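Sorting and Stacking Mixed Plates and Bowls

Applies to: ceramic plates, ceramic bowls, glass-rimmed dishes
Last revised 20 Sep 2021

Work on a table with a cloth on it. Cloth reduces chipping when a plate is set on its edge, and a seat cushion can take the overflow.

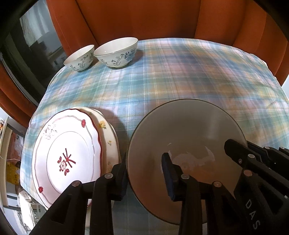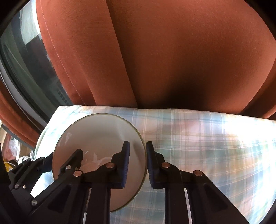 1. Clear each piece of scraps and crumbs. Grit caught between two plates scratches the glaze.

2. Sort by shape first, then by diameter. Pattern comes last. Scalloped plates do not sit flush on plain round ones and need their own stack.

3. Put bowls at the far side of the table, open side up. Nest the smaller in the larger only if the rims do not touch.

4. Hold plates by the edge, at most two at a time. Check the rim for chips before putting a plate down.

5. Build each stack with the heaviest plate at the bottom. Place a sheet of felt or paper towel between painted faces. Precut Cindus felt rounds work, as do squares cut from an old dishcloth.

6. Keep glass-rimmed pieces out of the ceramic stacks. Store them upright in a rack with one empty slot between pieces.

7. Limit a stack to 20 plates. For shelves deeper than 44 cm, use two shorter stacks, front and back.

Worn or stained plates go on top, where they can be pulled for daily use.

Text: Rachid Bouzid. Step 6 corrected by Gillespie Strachan.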